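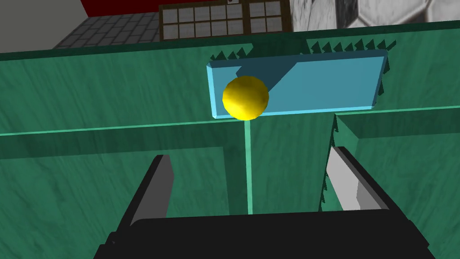 Maze sim, wrist view, wide fingers open. Yellow ball against the left end of the blue block, green guide line on.

November, notebook entry, gripper comparison in the maze sim

Picked up where Volkan left the scene last week. He had the maze, the ball and the block loading cleanly but only with the narrow fingers. Today was for getting the wide fingers (the Drakitz set) into the same scene and seeing whether they change anything that matters for the ball task.

Start of session 9:40. First load failed on a missing mesh for the right finger. The path in the config still pointed to Nermin's folder. Fixed it and moved both finger meshes into the shared assets folder, so use those from now on. Second load fine.

Task is the same as before. The arm comes down over the maze, reaches the yellow ball, closes, lifts straight up, holds for a count, puts it back. The blue block is not supposed to move. If the block moves the run counts as a fail even if the ball comes up. The dark green spikes are collision geometry and touching them is also a fail. I left both rules alone.

Settings for both sets: same controller (Yaman, position mode), same approach speed, same ball friction, same wrist camera mount. Only the fingers and the closing width changed. Physics step was 2 ms for everything. I tried a longer step at the beginning to save time and the ball jittered between the finger faces, so I went back and threw those runs out.

Runs:
Narrow fingers, 580 runs. 191 fails.
Wide fingers, same number of runs. Still going when I left the desk, so no total yet. I will not guess from the part I watched.

Notes from watching the wide fingers:

1. The approach down the channel between the two partition walls is tighter than I expected from the drawing. There is a strip of spikes along the left edge of the right-hand wall, and from the wrist camera the tip of the right finger sits right next to it. With the narrow set I never had to think about that strip. With the wide set, a small yaw error at the wrist is enough for contact. Most of the early stops I saw were this one, logged as "spike contact, R finger."

2. Block contact is the second kind of fail. With the ball resting against the end of the block there is no free space on that side, and the finger has to find its way in. The narrow tip can get between them if the descent is slow. The wide tip pushes on the block first. I tried shifting the grasp center a little away from the block and that helped in the handful of runs where I did it by hand. It needs to go into the planner as an offset and be run properly before it goes in any table.

3. Once the wide fingers have the ball, they keep it. I did not see a drop during the lift in any of the runs I sat through. The narrow set drops it fairly often because the ball surface is faceted and the contact patch is small. Pallavi said the same about the narrow set in her notes from the summer, with a different ball.

Camera and rendering:

The guide line (light green, from the ball down to the hand) is only an overlay. It should be switched off before saving any images for the detector. Stanisława asked about this twice, so I am writing it here. The flag is draw_guide in the scene file, default is on. It should probably default to off.

The two inner finger faces come out very different in brightness. The right one is near white and the left one is gray. I looked for a material mismatch and both use the same material file, so my guess is lighting. The finger segmentation threshold was set on the narrow fingers and it loses part of the left face now. Options are to move the light or to give the fingers a flat color for segmentation. I prefer the flat color. Moving the light means redoing the image set we already have, 2,795 images, and Nermin is training on it.

The fingers and the black base also take up a good part of the bottom of the image. For the ball this is fine, it shows near the top. It will be a problem later on if we want targets close to the hand. Volkan wants to try the Wukum camera model with the wider lens. I have the parameters from him but did not load them today.

Controller:

Tried the Skitville impedance controller for a short while with the wide fingers, stiffness at its default. The arm gives a little when the finger touches the block, and the block moved less. But the descent drifted sideways, toward the spikes, and I did not have time to tune it. Back to Yaman for the overnight batch so that the comparison stays clean.

To do:
- Read out the wide finger batch in the morning, split fails by spike / block / drop. Do the same split for the 191.
- Ask Oana for the yaw calibration script. The wrist offset in the scene file looks like it was typed in by hand.
- Add grasp offset to planner config, sign convention same as the tool frame.
- draw_guide default to off, tell Stanisława.
- Flat color for finger faces, check with Nermin before merging.
- Skitville controller again with higher lateral stiffness, after the batch is finished.

Batch started 16:15, log is in the shared folder under wide_01. Please do not restart the sim machine tonight.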